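Bimanual band pickup: arms stall when grippers get close

hbukhari
Two arms facing each other, one fixed camera, task is to put loose rubber bands in the yellow container.

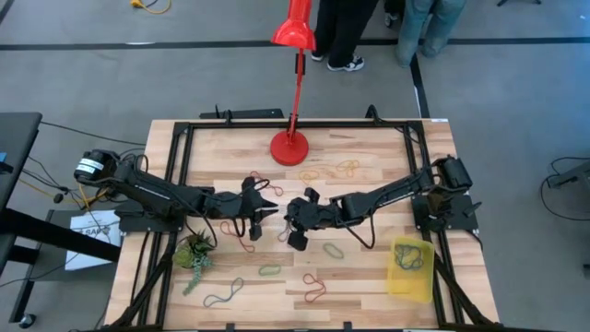
Planner is our Trikora branch, both arms in one 12-DOF problem, replanning at 4 Hz. If the grippers come within 40 mm of each other over the middle, the collision check fails at the start state and both arms hold until I reset. Log is full of error 2057. Anyone seen this?

kaimal_dev
2057 is start state in collision. What padding are you using on the finger meshes? The default is far too fat for this sort of work.

hbukhari
25 mm per side. Dropping it to 5 clears the error, but then I don't trust the margin on the cables.

Temico
Padding is a red herring. Don't plan both arms jointly. Give the middle a lock, let one arm in at a time.

kaimal_dev
Disagree. A lock kills any handover and you'll be waiting on it half the run. Pad per link: small on the fingers, large on the forearms where the cables loop.

Temico
He's sorting bands, there is no handover.

hbukhari
There will be in June. Tried per-link padding with the Cesten checker: 100 starts, 4 stalls, all with a green band wrongly segmented as part of the finger. So that's perception now. Will post the mask code tonight.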